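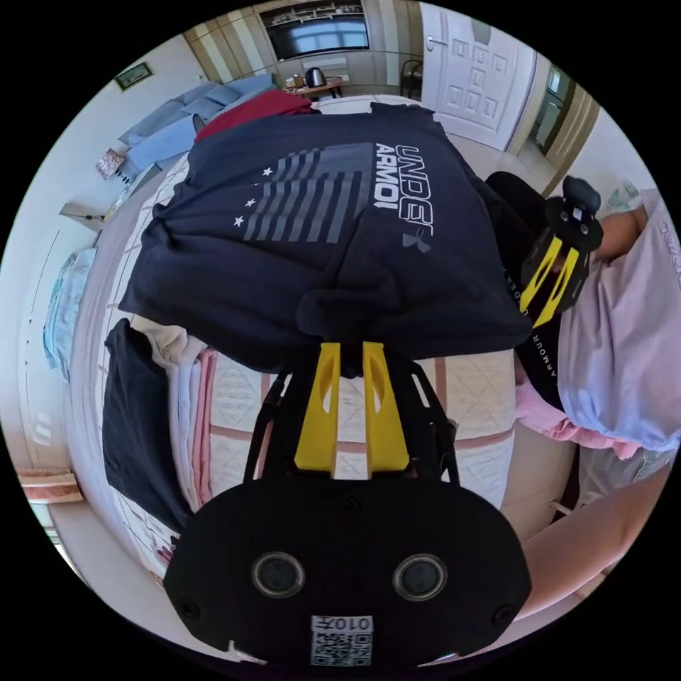
Two hand-held grippers on a navy T-shirt over a bed, garment handling task.

Progress report, March
Project: Sarham household handling examples
Prepared by Nhàn Dương for Bostonico

Collection
We planned 1000 garment examples for this period and have 1000 recorded. The running total across all tasks is now 3000. Work took place in 12 homes, mostly in bedrooms, with people using hand-held grippers on T-shirts and bed linen. Two-handed work took up most of our time — a shirt usually needs one gripper on each side before it can be laid out.

Review
Thu Triệu and Qiuyue Tan have reviewed 400 of the garment examples. The most common fault is a grip that takes two layers of cloth when the task sheet asks for one. Those clips are kept but tagged, and we will leave them out of the first training set. Dark shirts are slower to label than light ones, as the folds are hard to make out. Qiuyue has rewritten the labeling notes to say where a fold starts and ends.

Changes to the method
Operators now begin each example with the garment crumpled. Early recordings began with it neatly laid out, and the first model trained on them did poorly on anything taken from a laundry pile. Châu Lâm has also shortened the task sheet to one page. Operators had been skipping the second.

Problems
Pairing the left and right recordings still takes manual work when one gripper is started late. Nga Diệp is testing a shared start signal and expects to have it in use next period.

Next period
Finish the garment review, begin towels and fitted sheets, and retrain on the cleaned set. We would like to move the unspent travel money to labeling — please confirm before we book more hours with Trirura.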